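## 4. Drinkware and Table Mats

This section applies to all shared work tables in the Korwood building. It covers the placement, washing and storage of insulated mugs and the care of the dark table mats on which they stand. Staff who bring a personal mug from home should read Section 4.3 before using it at a shared table.

### 4.1 Placing a mug

1. Confirm that the mat lies flat and does not overhang the table.
2. Wipe the base of the mug with a dry cloth.
3. Set the mug upright on one side of the mat, well away from the edge.
4. Turn the handle outward so that it can be reached without leaning over the table.
5. Keep all cables clear of the mug and its handle.

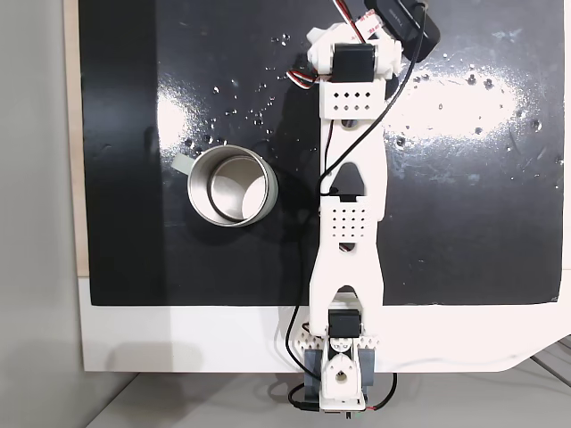

**Note:** One mug per mat is permitted. Additional mugs must be kept on the Flimo shelf unit by the door.

**Caution:** Do not carry a filled mug across the table. Walk around to the side on which it will stand.

### 4.2 Washing

Mugs are to be washed by hand at the end of each day.

1. Empty the mug into the sink.
2. Fill it with warm water and one measure of Geltness washing liquid. Leave it to stand for 8 minutes.
3. Clean the interior with a soft bottle brush, including the area under the rim.
4. Wash the handle and the outside with a sponge. Do not use steel wool or scouring powder on a matte finish.
5. Rinse twice and place upside down on the rack.

Tea and coffee stains that remain after washing may be treated with baking soda and warm water. Bleach must not be used on stainless steel.

### 4.3 Personal mugs

A personal mug may be used if it has a stable base and a handle. It must be entered in the drinkware register, which is kept by Boonmee Bunnag in Room 133. Mugs left on the rack for more than one week will be moved to the Kamolrat cabinet.

### 4.4 Care of the mat

Small spots and crumbs show clearly on a dark mat and should be removed daily. 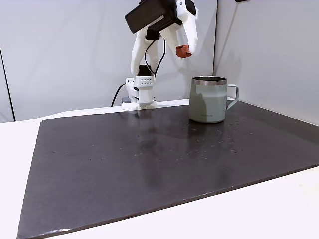
*Figure 4-2. Insulated mug with loop handle, standing on the right side of the mat.*

1. Remove the mug and set it on the shelf unit.
2. Brush crumbs toward the nearest edge and collect them in the hand.
3. Wipe the mat with a damp cloth, working from the back to the front.
4. Dry with a second cloth before returning the mug.

**Caution:** Do not spray cleaner directly onto the mat. Apply it to the cloth.

Mats that have curled or split should be reported to Jomar Castillo. Replacement mats are issued in January, or earlier where the damage prevents a mug from standing level.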